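Onanard drinks counter: progress report to the Heder fund
July 28, 2022
Prepared by Nuria Bravo

You asked for a frank account of the self-service drinks counter at Cantero, so I will start with the part I am least happy about. We are 15 days behind. The supplier blames delivery; I think we ordered late.

The two units are now side by side on the white table, each on its own steel base. Anselmo Garrido is pleased with how they look. I agree that they are handsome, but polished chrome shows every fingerprint and I doubt the evening staff will keep up with it. The bases are also set very close together, and I am not convinced that two people could serve themselves at once without knocking elbows. 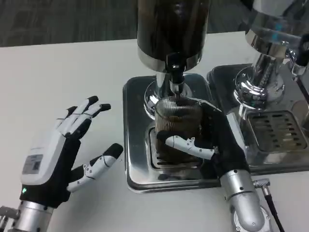
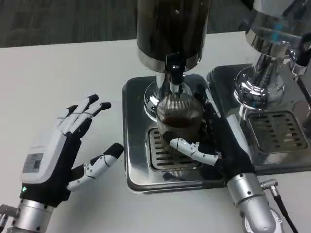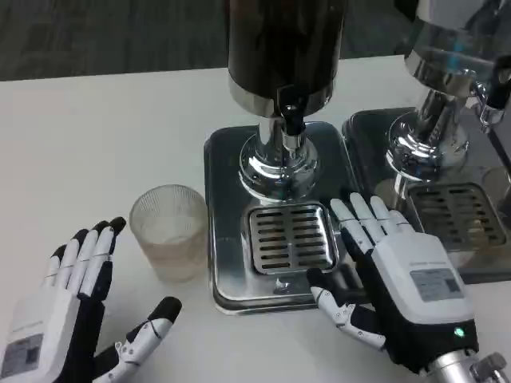 The units on the white table at Cantero. The ribbed glass with the dark drink is in the second picture.

Our budget allows for 90 glasses. Nerea Quintana wants the ribbed kind throughout. They are pleasant enough, though I would like to see how many survive the dishwasher before we buy the lot. Crescencio Peñalver has asked for a trial box of six, and I have approved that and no more.

The claim in the original bid that the counter would halve the morning queue remains untested. I would ask you not to repeat it until we have five full days of figures, which we should have in August.

Still open: the cleaning rota, the price of refills, and whether carpet was a sensible floor to put near coffee. Bonifacio Ibarra is getting a quote for a mat.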